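April, bench 2, afternoon

Back on the Pramanik sorting task after two mornings lost to the Clorkano update. Teleop is running again and the lag I was moaning about last week is gone. It was the logging process eating the CPU the whole time, so sorry to everyone I blamed the network on.

Count before I started was 2,260 demos on disk. I did a warm-up of 5 that I threw away (my hands always need a few), then recorded properly until the coffee ran out. Mostly left arm only, picking things up off the table and putting them in the blue tray. Mizanur Gazi took over the leader arms for a stretch and he's so much smoother than me on the wrist - you can see it in the joint plots, mine look like a seismograph!

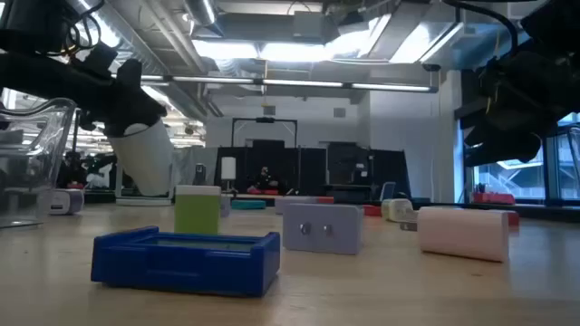

Left arm with the white cylinder, blue tray on the table.

Cylinders are still the annoying ones. If I come in straight down I tend to grab too near one end, and then the thing hangs at a slant and I have to decide whether to re-grasp or just go for it. I've been going for it. Mizanur thinks we should keep those in, since the policy will meet tilted grasps anyway and ought to see how to finish from one. I half agree. Tagged them "slant" in the Siramer sheet so we can pull them later if they hurt.

Dropped 13 episodes at review, nearly all for me pausing too long before the close. Total now 2,322.

To do: trim idle frames at the start of each episode, ask Carnau if the spare finger pads have shipped, and try a batch with the right arm leading - I've been putting that one off.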